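Why does the community room at Flollham echo so much? A project on sound and soft furnishings
Year 2 Building and Interiors, individual project
Handed in 2/15/26
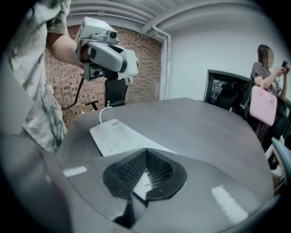
Fig. 1. In the room, short sleeves and a hand-held device.

Why I picked this

My nan goes to a lunch club in the community room at Flollham and she stopped enjoying it last year. The food's fine, she says, but she can't hear a word anyone says to her. I went along with her one lunchtime in May and I could see what she meant (or hear it, I suppose!). Everybody was talking louder and louder to get over everybody else, and by pudding I had a headache. So when we were told to choose a problem in a real building, I had mine ready before the end of the lesson.

My question was: can you make a hard, echoey room nicer to talk in using only things you can buy or borrow cheaply, without touching the walls or ceiling?

Some background

When you make a noise in a room, part of it goes straight to your ear and the rest bounces about first. Hard things like plaster, glass and vinyl flooring send most of it back. Thick, soft things soak some of it up. The time it takes for the sound to die away is called the reverberation time, and for speech you want it short. If it's too long, the end of one word is still hanging about when the next one arrives, and people with hearing aids have it worst of all.

I read a lot about concert halls before I realised most of it was no use to me. Concert halls want a bit of echo. The section on school classrooms in our textbook was much more help.

What I did

I couldn't get hold of a proper sound meter, so I used a balloon pop and a free recording app on my phone. You pop the balloon at one end of the room, record at the other, and look at how long the spike takes to fade on the screen. It's rough, but it does let you compare one set-up with another if you keep everything else the same. I marked both spots on the floor with masking tape.

I tried the room four ways:

Bare, with the chairs stacked
With the curtains drawn
With the curtains drawn and two big rugs down
All of that plus a row of duvets hung over clothes rails along the back wall

The rugs came from my aunt's house in Listholm and were a nightmare to get on the bus. The duvets were ours. I did every set-up twice and went with the longer result if they didn't match, which my tutor says isn't really how you should do it. I'd take an average next time.

I also asked 15 people from the lunch club to sit in the room and listen to me read a list of words from the far end, first with it bare and then with everything in. They wrote down what they heard. I used a different list the second time so they couldn't remember the answers. One person wrote "speak up dear" for the whole of the first list and I've left those in the results as wrong answers.

What I found

The curtains hardly did anything. I was surprised by this because they look heavy, but they're a thin shiny sort with a lining and they hang quite flat. I think if they were gathered more it might be a different story.

The rugs made a difference you could hear straight away, mostly to footsteps and chairs scraping. On the recordings the fade was a bit shorter but I'd expected more.

The duvets were the winner by miles. The recordings showed the biggest drop, and when I clapped my hands the sort of ringing you get at the back of the room had gone. The word lists went the same way. Most people got more words right the second time, although two did slightly worse, and one of those told me she'd been looking out of the window.

Cost

Obviously you can't run a lunch club with duvets hanging up. I looked at what you could put there for good. Sikaneck does a fabric-covered panel that stands on feet, and Paredes has a plainer one you hang from a picture rail. The hanging one takes up no floor, which matters when the tables are out. I haven't put the prices in as both firms wanted to visit before giving me a proper quote, and I didn't like to waste their time over a college project.

What went wrong

Balloons aren't all the same! I bought a mixed bag and the small ones gave a much weaker pop, so I had to throw away a whole morning of recordings and start again with one size.

A room full of people also soaks up sound, and I did the balloon tests with hardly anyone in. The real lunch club might be less echoey than my bare result, just noisier.

What I'd do next

I'd like to try the panels on the ceiling, but that needs a ladder and someone who is allowed up it. I'd also like to test felt pads on the chair legs, as the scraping is what my nan complains about most. She has bought a pack already and is putting them on her own chair.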